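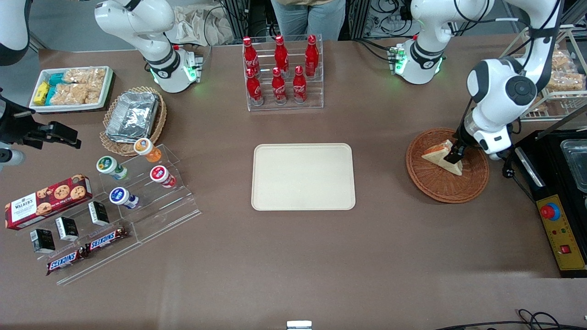
Disimham Lunch Provision Study: progress report to the Tresident Fund
Prepared by Ynyr Hopkin, 11/6/23

The study covers the storage and serving of cold lunches at the two Disimham day centres, and this report deals with the second stage of the work. Stage one, completed in April, established how long prepared food stood out before it was eaten. Stage two compares serving containers. Sandwiches at both sites are cut into triangles and put out in open baskets of the round woven wicker type, with a flat base and a raised rim, and these were taken as the baseline against which the lidded containers are measured.

Work completed

Surface temperature and moisture loss have been recorded for 80 servings. Each serving was weighed on leaving the cold store, weighed again at the table and weighed a third time at the end of the meal. Bread and filling were sampled separately. Readings were entered on paper at the point of service and transferred to the Histevine record system the same day. Checks of the paper sheets against the system found 3 entry errors, all in the weight column, and these have been corrected.

The lidded containers were supplied by Ouali under the terms agreed at the start of the grant. They stack well and fit the existing shelving. The first batch had lids that did not seat fully at one corner. The supplier replaced them without charge, and readings taken with the faulty lids have been excluded from the analysis.

Interim findings

Moisture loss from the cut face of the bread is greater in the open baskets than in the lidded containers. The difference is clearest where the serving table stands near a heater. Filling temperature shows little difference between the two, and appears to depend mainly on the time since removal from the cold store. Lidded containers left closed for a full sitting showed condensation on the inside of the lid, and the crust had softened.

Waste returned to the kitchen is being recorded by weight only. No conclusions are drawn from it at this stage.

Variations from the plan

The cold store at the larger centre was out of use for 2 days while a door seal was replaced. Measurements lost in that period were made up the following week. The budget heading for thermometers is slightly underspent, and we ask permission to move the balance to container cleaning, where costs have been higher than forecast.

Next period

Vented lids will be tested at both centres using the same weighing procedure. The serving table at the smaller centre will be moved away from the heater before testing starts, and a short set of basket readings will be repeated in the new position. A draft of the final tables will be sent to the Fund for comment before the full report is written.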